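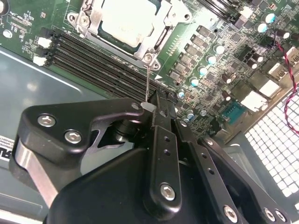 Bench 5, Purnetti tower. Board in its case, socket with retention bracket, processor in place.

Workshop notebook, hardware bench, July
Entry by Yolanda Agudelo. Started 10:40.

Purpose: inspection of the Purnetti tower, inventory number 389, before it is assigned to the Pridivmont reading room or released for parts. The case was received from the Ionescu annex with a note reading "restarts under load." No further history was supplied.

Visual inspection. The green motherboard was left mounted in the gray case. The steps below do not require its removal, and the standoffs in this series are known to bind. The capacitors beside the row of power chokes were examined first, given the complaint. The tops were checked with the flat of a plastic ruler and found level. No residue was found at the bases. The light teal tops make bulging easier to judge than on the darker parts used in the Lava units, and colleagues inspecting those should use a side lamp.

Socket. The processor remains under its silver bracket. The bracket screws were tested for tightness only and were not turned out. Removal of the heat spreader from the socket is deferred until fresh thermal compound is available; the tube in drawer 12 has dried at the nozzle and is to be discarded.

Memory. The four black slots were cleared with dry air and the contacts inspected under the magnifier. The white latches were worked by hand and return properly. The slot farthest from the socket is stiff at one end. Modules should be seated there with even pressure on both ends.

Connectors. The teal serial connector is to be retained in service. The reading room has a label printer that still depends on it, and this is the principal argument for keeping the tower whole.

Measurements. Standby voltage was steady at the test supply. The fan header was checked at idle, with a reading of 1000 rpm on the bench fan. No restart occurred during the morning, but no load has been applied and the reported fault cannot be considered cleared.

Outstanding:
Order thermal compound, small tube.
Clean and reseat the processor, then run the load test overnight with the original power supply.
Repeat the load test with the bench supply if the fault appears.
Ask the annex which outlet the machine was on. Two other units from the same wall were returned with similar notes.

The tower stays on bench 5 with the side panel off. Please do not borrow screws from the tray beside it. Entry closed 12:15. Y.A.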